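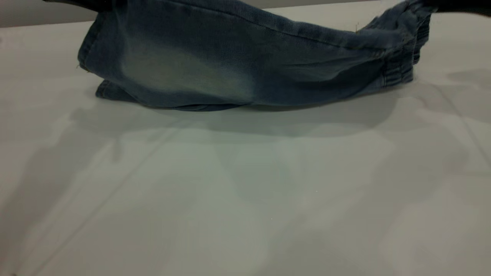 Zineb Ashour

Equipment Planner wanted, Stollmont garment handling project

We're hiring a person who gets excited about a good budget spreadsheet! Stollmont sorts and folds returned clothing for online stores, and we're getting ready to buy our first full line of two-arm robot stations. I've been planning it alongside my regular job since May, and it needs somebody's whole attention.

Jeans are our favorite test. Pick up a pair by both ends and the middle sags, an elastic waist bunches, and a second leg hides underneath. Every one of those habits costs money somewhere - in grippers, in table size, in the minutes an operator spends stepping in. Your job is to put numbers on all that before we sign anything.

What you'd be doing:

Comparing quotes from Pivley and Trovirent, including spares, training and service visits
Building a five-year cost plan for up to 88 stations
Working with Gonzalo Montoya on floor space, power and air supply
Sitting in on folding trials and asking the awkward questions about gripper wear
Writing the purchase proposal (Randi Nordin in finance reads every line, and she's great at it)

You should have bought or budgeted for machinery of some kind before. Packaging, laundry, food, whatever you've got. You don't need to program a robot, but you should like standing next to one and wondering what it will cost to keep running. Being comfortable with leases and depreciation is a big plus.

The job is full time, on site, with a two-year contract to start. Travel is light - a few supplier visits a year.

Send a resume and one page on a purchase you planned, good or bad, by 4/12/19. Please put reference 3615 in the subject line. Questions about the trials can go to Dymphna Cullinane, and anything about pay or the contract comes to me.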